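Questions I keep getting about the gripper build

I started building hand-held grippers at Wernonow, the shared workshop I pay a monthly fee to, back in August. Since then I've had more messages than I can answer one by one, so I've put the usual ones on one page. Last updated 11/30/25.

What are you making, then?

A gripper you carry in your hand, with a camera looking out over the top of it. You do a job with it, say picking up a mug, and the recording is meant to teach a small arm on my kitchen worktop to do the same. The arm is called Birach and so far it's a bit hopeless with mugs!

Do I need a workshop, or can I do it at home?

I did the first one at home and it was fine, apart from the dust. The shared place wins on light and floor space – and on having someone about who'll lend you a hex key. If you've got a spare room with a decent window you'll manage.

What are the square black and white patterns for?

They're markers. The software spots one and works out where it is and which way it's tilted. Print them on stiff card, matt if you can get it, and leave a good white border (I trimmed mine right to the edge the first time and lost a whole evening wondering why the tracking had packed up). 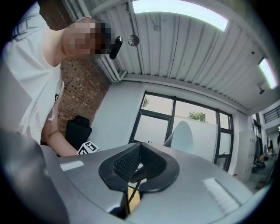

Stick them down properly too. I used glue dots to begin with and they crept in warm weather, which is maddening because everything still looks all right until you play it back. Double-sided tape has been much better.

Why is everything in your recordings bent?

It's a very wide lens, so ceilings and window frames come out curved. You calibrate for it once, save the file and forget about it. Mine took 15 shots of the test board. Do it again if you so much as nudge the lens.

Does it have to be two people?

No, but I like it better with company. You can spot each other's silly mistakes and the breaks are nicer.
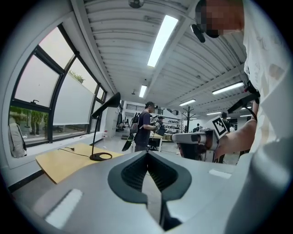 Two grippers on the go by the big windows, desk lamp off to the left.

How many recordings before Birach does anything useful?

More than I'd hoped. I've got 179 good ones for the mug job and I'd like twice that. Keep them short, 20 seconds is plenty, and bin the ones where you dithered.

Can I have the files for the housing?

Yes, they're on the Heiskanen page under downloads. Take the second version, as the first has a screw hole in a daft place. Print slowly and don't skimp on the walls.

Will you build one for me?

Sorry, no. I've barely got time for my own! I'm happy to look at photos of yours if you're stuck, though.

2203 views | 20 comments | 15 shares

Contact | © Wernonow Workshop | Back to top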